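4. Descaling the Privo Countertop Kettle

Descale the kettle when the scale indicator stays lit after boiling, or after every 100 boil cycles in hard-water areas. Use Tello descaling powder or plain white vinegar. Do not use bleach.

CAUTION: Unplug the base and let the kettle cool completely before starting.

1. Remove the mesh filter from the spout and set it aside.

2. Fill the kettle to the MIN line with cold water. Add 100 ml of white vinegar, or one packet of powder.

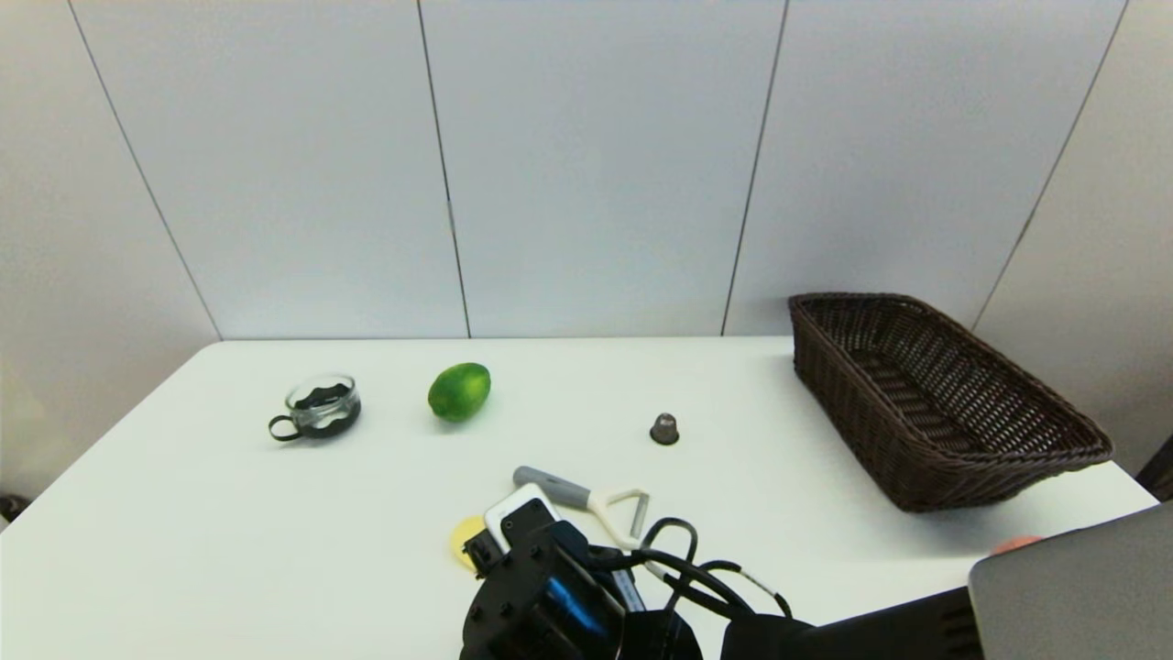
3. Close the lid. Place the kettle on its base, plug in the base, and press START. Switch off when the water begins to boil.

4. Leave the solution in the kettle for around 5 minutes. Repeat steps 2 and 3 if heavy deposits remain.

5. Pour out the solution. Rinse the kettle twice with cold water.

6. Refit the filter. The tab must face the handle.

7. Boil one full kettle of fresh water and discard it.

NOTE: The indicator does not reset on its own. Hold START and KEEP WARM together until the light goes out.

4.1 Cleaning the Outside

Wipe the body and base with a damp cloth. Never place either part in water or in a dishwasher. Do not scrape the heating plate with metal tools.

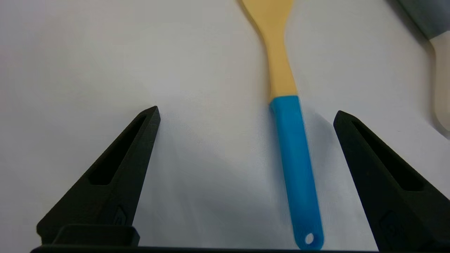 Fig. 4-2. Spatula on tabletop.

4.2 Storage

Empty the kettle and leave the lid open until the inside is dry. Wind the cord under the base. Replacement filters are sold by Karville parts dealers.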